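Besuch beim Tag der offenen Tür der Firma Drukard in Kelden

Am 1/5/19 hat die Firma Drukard in Kelden ihre Hallen für Besucher geöffnet. Ich interessiere mich schon lange für Verpackungen, besonders für Obst, und ich habe mich deshalb früh angemeldet. Die Anreise aus Usumbridge dauert mit dem Zug etwa 70 Minuten, danach geht man noch 10 Minuten zu Fuß. Der Weg ist leider nicht gut ausgeschildert, ich bin zuerst am falschen Tor gestanden.

Nach der Anmeldung bekam jeder einen Besucherausweis und eine Haube für die Haare. Wir waren in unserer Gruppe nur wenige Personen, sodass man alles gut hören konnte, auch neben den Maschinen. Die Führung ging durch vier Bereiche: Wareneingang, Sortierung, Verpackung und Lager. Im Wareneingang roch es sehr stark nach Zitrusschalen, was mir gut gefallen hat. In der Sortierung durften wir nur hinter einer gelben Linie stehen und haben nicht viel gesehen.
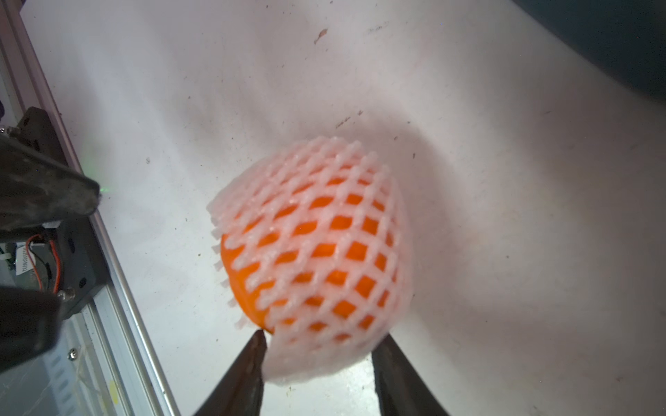
Die Schutznetze aus Schaumstoff waren für mich der interessanteste Teil. Man kennt sie aus dem Geschäft und wirft sie meistens weg, ohne sie anzuschauen. Drukard verwendet eine Sorte mit dem Namen Moon, die es in fünf Größen gibt. Das Netz ist weiß und weich, und durch die rautenförmigen Öffnungen sieht man die Schale der Orange leuchten. Am oberen Rand steht es wellig auseinander, fast wie ein Kragen. Es sitzt aber nicht immer ganz gerade: Bei dieser Orange ist links unten ein Stück Schale frei geblieben, und am Rand stehen einzelne Fasern ab. Ich habe gefragt, ob das ein Fehler ist. Die Antwort war, dass man bei losen Früchten nicht so streng ist, bei Geschenkkisten dagegen schon.

Wir durften danach selbst ein Netz über eine Frucht ziehen. Man muss es mit den Fingern von innen dehnen und dann langsam loslassen – wenn man zu schnell ist, springt die Frucht wieder heraus. Meine erste ist mir auf den Boden gefallen.

Im Lager war es kühl, und ich hätte eine dickere Jacke gebraucht. Dort wurde über die Kartons gesprochen, für meinen Geschmack etwas zu lang. Zum Schluss gab es Saft und Kuchen in der Kantine. Der Saft war sehr gut, der Kuchen ein wenig trocken.

Der nächste Termin ist für November geplant, dann soll auch die Sortierung näher gezeigt werden. Anmelden kann man sich am Empfang, der Eintritt ist frei. Parkplätze gibt es hinter der Halle, aber nicht viele.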